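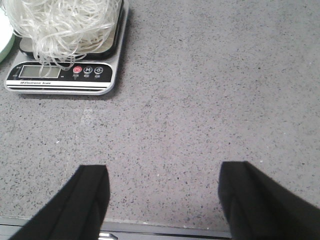 Sundays used to end at one in the morning with a calculator and a shoebox of receipts, Cristian Bedoya told me when I called to ask how the switch was going, and now he's out the door by 11. I wrote that down right away, because it's pretty much why we built Tilix Pillar in the first place!

So, the news: starting in April, Pillar is open to every independent restaurant, bakery and food truck that wants it. It's our back-office add-on for the Tilix register, and it handles the stuff I hated most when I ran my own kitchen - supplier invoices, tip splits, the end-of-night close. You snap the invoice, Pillar matches it to your order, and if the price of butter jumped since last week you'll see it before you pay.

We tested it for seven months with 487 restaurants, and 392 of them have already signed on to keep it (I may have danced a little in the office). A lot of what they told us went straight in. The tip screen got redone twice. The close report fits on one page now.

Pillar also talks to Bullden payroll, so hours go over without anyone retyping them. If you're already on Tilix, look for the new tab in your manager menu. If you're not, call our sales desk and ask for a walk-through - we'll set it up with your own menu so you can poke around.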